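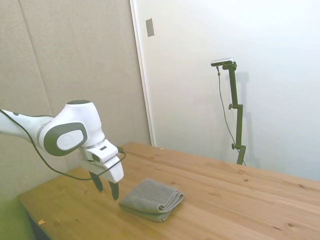 Apple butter, the long version (sorry)

Quick one before I have to leave for work. Several of you asked for the apple butter recipe after I mentioned it last week and I kept saying tomorrow, tomorrow. So, typing fast. Forgive the spelling.

Apples first. I drove out to Bumgate on Wednesday to the farm stand because the grocery store apples right now are still last year's and taste like wet cardboard. The stand had the Irkums, finally. If you haven't had one, small, kind of lumpy, green with a rusty patch near the stem, very tart. Ugly apple. Best cooking apple I know. They fall apart fast and you don't have to fight with them. They also had seconds in a bin by the register, bruised ones, way cheaper, and I bought those. No point in paying for pretty apples you're going to boil to mush.

I filled in with a bag of Xaviers, which are the big sweet red ones. All Irkum comes out sour enough to make your ears ring. All Xavier tastes like baby food. I did mostly Irkum, a third or so Xavier. If you can't get either, Granny Smith plus Gala or Fuji or whatever is on sale. Not Red Delicious. Please.

Weighed everything after peeling and coring, 2,152 grams. That filled my slow cooker right to the lid. Mine is the Clonura, the oval one, the one I complained about in the chili post. I take some of that back. Runs too hot for chili but for this it's great.

What you need:

Apples, peeled, cored, chopped, enough to fill the pot
1 cup brown sugar, packed (start with less if your apples are sweet)
1/2 cup apple cider, the cloudy kind
2 teaspoons cinnamon
1/4 teaspoon cloves. Do not go over. I did one year and it tasted like the dentist
Big pinch of salt
Juice of half a lemon
Vanilla at the end, a good glug

Do you have to peel? Everyone argues about this one. I've done it both ways. Unpeeled is less work on the front end and then you have little curls of skin in there that no blender I own will deal with. If you have a food mill, skip the peeling and run it all through the mill after. I had a food mill. It's in a box somewhere from the move. So I peeled. Put on a podcast, sat down at the table, it went ok.

Everything but the vanilla goes in the pot. Stir. It'll look like too much but it shrinks down. Lid on, low, go to bed. I started mine at 10 at night. The smell woke me up at 4 in the morning, and I lay there thinking about toast.

In the morning it should be dark and soupy and the apples should collapse if you look at them. Stick blender, right in the pot. Careful, it spits. I have a tiny burn on my wrist from this exact step and I have made this every single fall for years, so I don't learn.

Now the part people skip. Take the lid OFF, turn it to high, and let it cook down another 90 minutes. Stir every so often and scrape the sides, where it catches. With the lid on, the steam just drips back in and you get applesauce with cinnamon in it. Which is fine! But it isn't apple butter. If it starts blurping at you and landing on the counter, lay a splatter screen over the top, or prop the lid open with a wooden spoon.

How to tell it's done: put a spoonful on a cold plate and wait a minute. If a ring of water leaks out around the edge, keep going. If it just sits there in a lump, done. Vanilla goes in now. Taste it. It might want more lemon, mine usually does.

About jars. I don't can this anymore. I used to do the whole water bath business and it heated up the kitchen so bad, plus I don't make enough to be worth hauling the big pot up from teh basement. If you want to can it, use a tested recipe with the right times for where you live, don't go by me. I freeze it. Straight sided jars, leave a good inch at the top, let them cool all the way first. I lost two jars last year by filling them too full, cracked right down the side, and you can't save any of it once there's glass. Plastic deli tubs work just as well and cost nothing.

Fridge jar lasts us a couple weeks, though it has never once made it that long so I'm guessing.

Stuff I've done with it besides toast: stirred into oatmeal. On a grilled cheese with sharp cheddar, very thin layer, do this. Brushed on pork chops for the last few minutes under the broiler (watch it, the sugar burns). Swapped in for some of the oil in a spice cake, which made the cake a little gummy, so maybe not that one, or less of it than I used.

Cost, since somebody always asks. The seconds plus the Xaviers plus the cider came to 23 dollars, and I still have apples left over in the crisper. The farm stand is cash only by the way, and they close early once September is over. I've driven out there and found the chain across the driveway more than once.

Next up is either the leftover apples in a crisp or a second batch with pears mixed in, haven't decided. Pears are so watery, I think I'd leave the cider out completly. If you've done a pear one tell me how long it took to cook down. Comments are working again I think.

Ok, late. Going.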